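We drove out to the Gikgate open house in May 2022, two hours each way with a bad coffee in the middle, and I'd do it again tomorrow. I had wanted to see their teaching floor ever since I heard they let visitors have a go at the controls. Most places give you a brochure and a glass wall. Gikgate gives you a badge, a pair of hand controllers and a place in line!

The building is the old Drultby carpet warehouse, and it still smells a little like carpet. You come in through Sales (there is a big sign that just says Sales, and a bowl of mints) and then go down a long hallway to the lab. They run visitors through in groups of 40, which sounds like a crowd, but they split you up fast between the two halves of the program.

The first half is teaching by hand. You take hold of a real arm by the wrist, the motors go slack, and you walk it through the job yourself. Ours was wiping a tray. The arm is heavier than it looks and I kept fighting it at the elbow, which left a wobble in the recording. When they played it back, the arm copied my wobble perfectly. My husband's version was much smoother and he has mentioned this several times.

Then you go next door for remote control, and that was the part I had come for. You sit in a chair with a controller in each hand and a screen in front of you, and your two hands become the robot's two arms. They start everybody in the simulator. It's called Rurnden, and it builds a different room each time you load it, with different furniture and different odds and ends to pick up.
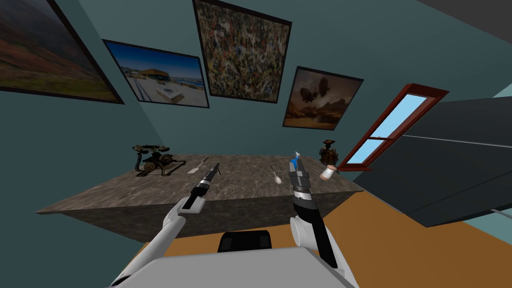
Remote control takes some getting used to, mostly because you can't feel anything. With the real arm I knew when I had bumped the tray. In Rurnden you get your eyes and that's it. My room had teal walls and a stone-topped table, and the things on it were a wonderful mix — an antique telephone with a brass-colored dial, a spatula, a spoon, a little figurine in a broad-brimmed hat. My job was the spoon. It sat between the two grippers with its bowl toward me and its thin handle pointing away, so I had to decide which hand to use, and I dithered. The guide at my station told me to pick one and stick with it, because a demonstration where the person changes their mind halfway is hard to learn from. I went with the right hand. I missed twice by closing too early, got it on the third try, and said "ha!" out loud in a quiet room.

Each turn is 60 seconds, by the way. It feels like plenty until you're in the chair. I used up most of my first turn just finding out how far forward I could reach.

What I liked was hearing what happens to the attempts afterward. Somebody looks over every one before it goes into the training set. The clumsy ones get set aside with a note, and the good ones are kept. The counter on the wall by the door read 1,406 kept demonstrations when we left. I asked if my spoon would be one of them and got a very polite "we'll see."

A few practical things if you're thinking of going. Wear flat shoes, the hand-teaching part is all standing. Take your rings off before you get to the controllers. Go to the simulator first if they give you the choice — the line there was much longer by the time we got out of the other room. Parking is free behind the building, but the entrance is easy to miss from the Drultby side, so look for the loading dock and turn right after it.

They're doing another one in June, with a folding task on the real arms. I've already put our names down, and I'm going to practice keeping my elbow still.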